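Gripper release fault on the Movbridge two-arm cells: questions and answers

Last updated 2018-05-07

What happened?
In May the right arm of a cell at our Grostdale site let go of a part while it was still being carried. The gripper opened during a move with no command to do so. The part fell onto the tabletop. No one was hurt and the arm stopped when the operator pressed stop.

Was it a one-off?
No. When we went back through the logs we found 11 unplanned releases in 1,312 runs. Most of them had been put down as poor grips and the run had simply been started again. That is why it took us so long to see a pattern.

Which cells are affected?
All cells running the Steiner gripper controller with release 73 of our control software. Cells at Grasum are still on the older release and do not show the fault.

What causes it?
When the controller loses contact with the arm for a short time, it should hold its last position. In release 73 it goes back to its start-up position instead, and the start-up position is fingers open. The arm itself carries on moving, so from the outside it looks as if the part has slipped.

Why does the contact drop out?
In the cases we could trace, the gripper cable had been pulled tight when the arm reached far across the table. A tight cable puts strain on the plug. The software fault and the cable fault are separate and both need fixing.

The status light on the gripper stays green. Does that mean it is safe?
No. The light shows that the gripper has power. It does not show that the controller is in contact with it. Please do not use it as a check before reaching into the cell.

Can I keep using my cell?
Yes, with these limits until the update is installed:
Use light items only.
Keep carrying height low, just clear of the tabletop.
Run at the reduced speed setting.
Keep hands out of the cell whenever the arms are enabled, even if they are not moving.

How should the cables be routed?
Leave a loose loop between the gripper and the arm, then move the arm by hand to its furthest reach and look at the plug. If the cable goes straight at any point, it is too short or clipped in the wrong place. Do this with the power off.

What are you testing with?
Small everyday things: a padlock and key, a tin box, a zip-up case. The padlock is the most useful, as it is small and hard and you can hear it land.

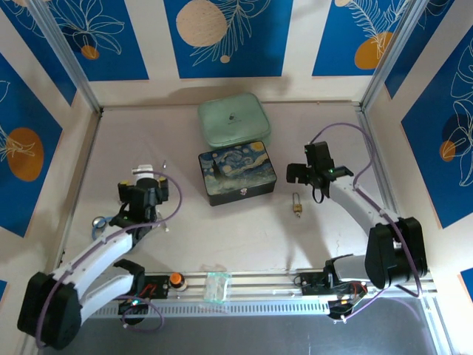
Test cell with both arms over the table. The padlock is to the right of the tin box, below the right gripper.

How will I know if my cell has had the fault?
Search the run log for a gripper restart with no matching stop. If you find 3 or more, take the cell out of use and send us the log – please don't clear it first.

Do I need to replace the gripper?
No. We have found no damage to the fingers or the motor. If the plug is loose, the cable should be replaced.

When will the update be ready?
It is being tested now and we do not have a date yet. This page will be changed when we do. Going back to the older release is possible in the meantime, but you will need to set up the arm positions again afterwards.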